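Shop > Grippers & Fingers > Skitetti finger set

Skitetti textured finger set (pair)

2 min read · 37 shares · 4 comments

I started making these for my own arm because I was so tired of dropping things! Each finger is black with a fine ridged pad on the inside face, and they bolt straight onto the Skitetti parallel gripper (the older Flandov needs the adapter plate, sold separately). Small cardboard boxes are what I practice on most, along with anything that'll sit in a tray.

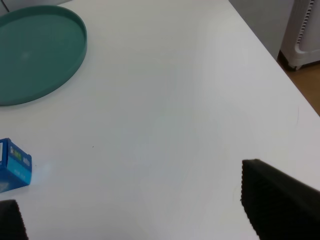
Ruairí Doherty wrote in to ask whether the pads can be swapped without taking the whole finger off, and said his last set wore smooth over one winter in a shared shop. Yes, they can! Two screws from the back, then peel and press. I've put 983 grips on my current pads and I'm still not itching to change them.

A pair is $60, pads included, spare pads extra. Go easy on the closing force the first few times – mine was set way too high and I crushed a perfectly good box of tea (sorry, Océane). Next batch gets printed in February, so if the button's gray, drop me a note and I'll hold a pair for you.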